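Kitchen catch-up, very quick

Posting this with one eye on the oven so excuse typos. July has been mad. Work, then Bastien's move, then more work.

Anyway - the drawer. The big one by the cooker that hasn't shut properly since spring. Finally emptied it. Three tin openers?? 2 of them useless. Birthday candles, a Pletovell takeaway menu from the old flat, a lid that fits nothing I own. Kept the good peeler. Chucked most of the rest, felt great, then spent ten minutes looking for the scissors I'd definately binned. Fished them out again.

Eliseo came round for supper and said the kitchen looked bigger. It doesn't, but nice of him. He wants my lentil recipe - it's coming, I promise, I just never measure anything.
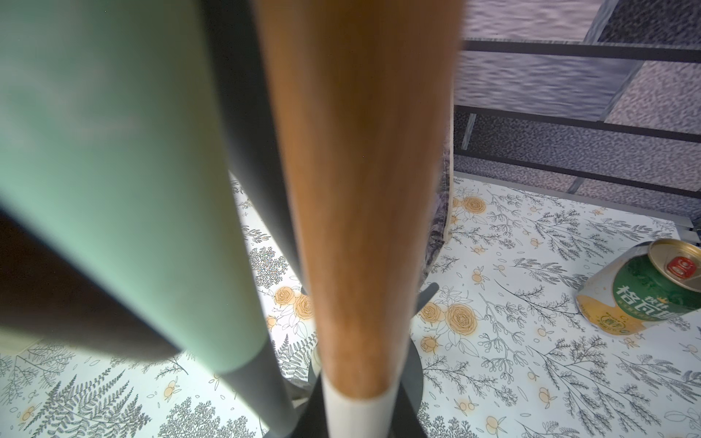

New rule for the long-handled stuff - it lives upright, out on the table, no more drawer. Should have done it years ago. I can grab what I need mid-stir without looking. The mint green one on the left is my favourite bit, cheers me up every morning, and the dark grey keeps it from looking too sweet. Black stand goes with everthing.

Next job is the spice shelf. Not this week though. Timer's going, bye x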